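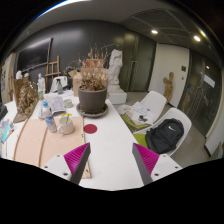

3.2 A mesa comprida como superfície partilhada

A literatura sobre espaços de trabalho coletivos fala muito de cadeiras e pouco de mesas, talvez por as cadeiras terem lóbis mais organizados. No ateliê de Grenstead, a mesa branca comprida é ao mesmo tempo bancada, prateleira, expositor e, nos dias de mais movimento, cabide. Adotámos para ela a noção de «depósito lento», que designa uma superfície onde os objetos pousam por um instante e ficam um semestre.

O inventário do projeto Zarnolis, feito em 18 visitas entre setembro e o fim da primavera, distingue três regimes de permanência. O primeiro é o dos objetos de passagem: a garrafa de água de plástico, a caneca clara com um utensílio fino lá dentro. Mudam de lugar de uma visita para a outra, mas raramente se afastam mais de 50 centímetros da tábua de madeira que lhes serve de morada fiscal. O segundo é o das obras, que chegam ao fundo da mesa com a promessa de serem transportadas em breve. A promessa renova-se todos os meses.

O terceiro regime, o mais interessante e o menos regado, é representado pela planta seca. O vaso é grande e pesado, o prato acumula detritos, e os caules continuam a ocupar o espaço aéreo da mesa com uma convicção que a planta já não pode ter. Nos questionários, 20 participantes mencionaram-na; a maioria chamou-lhe «a planta», no presente do indicativo. Dois propuseram retirá-la, desde que fosse outra pessoa a fazê-lo. 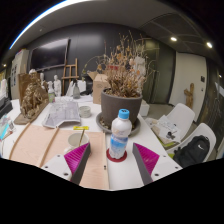 Figura 4. A mesa do ateliê: garrafa, planta seca, folheto aberto e esculturas.

Na Figura 4, o folheto aberto, com desenhos de linha cinzentos, partilha o tampo com a escultura dourada de textura rugosa e com as figuras de gesso alinhadas junto à parede escura. Os manuais de arrumação falariam aqui em desordem. Preferimos falar em vizinhança – os objetos toleram-se, e quem trabalha à mesa aprende a contorná-los. Em Flunthorpe, onde aplicámos o mesmo protocolo, cada coisa tinha etiqueta e gaveta; registámos 400 deslocações de objetos no mesmo período, quase todas para procurar a gaveta certa. A comparação é retomada na secção 4, com as reservas devidas à diferença de área entre as duas salas.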